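Teleop demos for a pickup task - how varied should the start positions be?

Asked by altuvberg_lab in Data Collection, July

Hi all, first go at this so sorry if its basic. We're recording demos for a cushion pickup with a two-armed humanoid, head camera view plus joint readings. Task is pick the white cushion up off the floor and put it on the grey seat. 168 episodes so far, and I've been starting nearly all of them with the cushion in the same spot.

Policy looks fine in replay, then falls over if the cushion is turned a bit. Also my operators don't agree on the grasp. One goes in with both hands open either side, the other grabs an end with the right hand first and brings the left in after. Do I keep both or bin one?

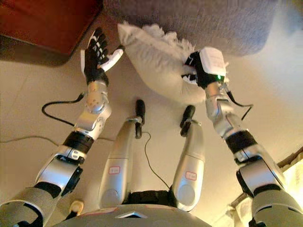
Replies (3)

Wania
Keep one grasp per dataset. Seriously. Had the same mess with towels, the model averaged the two styles and did neither. Pick the one your operators can repeat when they're tired, write it down, label the rest and park them in another folder. Don't delete, you might want them later.

On starts - vary them now, before you record more. What I'd do:
- 5 spots on the floor, marked on a sheet of paper, not on the floor itself (tape ends up in the camera view and the model learns the tape)
- turn the cushion a different way each time, dont square it up
- hands open and clear of the cushion at the start of every episode, same arm pose
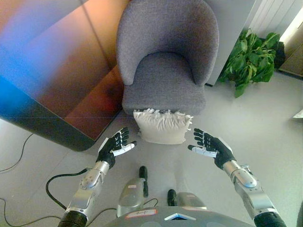
And wait 2 seconds before the first move. Gives you a clean starting stretch to trim to, otherwise every file begins mid-reach and you spend your evenings scrubbing through them. Ask me how I know. Check the light too, morning and late arvo look like different rooms to a head camera, so spread the sessions out.

Luo
more data. we got to 99 percent on ours once we had enough

Cekis
Disagree with Luo, more of the same start gets you more of the same problem. Mostly agree with Wania but I wouldn't throw out the one-hand-first episodes so fast. If there's plenty of them, tag by grasp style and train with the tag as an input. Worked OK for us on laundry, took a while to get the lables right though.

Also keep your fumbles if the operator recovers. Slip, regrasp, finish - that's useful. Slip and give up goes in the reject folder. And hold back a few start positions for testing, don't record any demos there at all.

altuvberg_lab
Thanks, going with two hands either side and redoing the starts. Will tag the old ones. Does anyone trim the end of the episode as well, or leave the arms going back to rest?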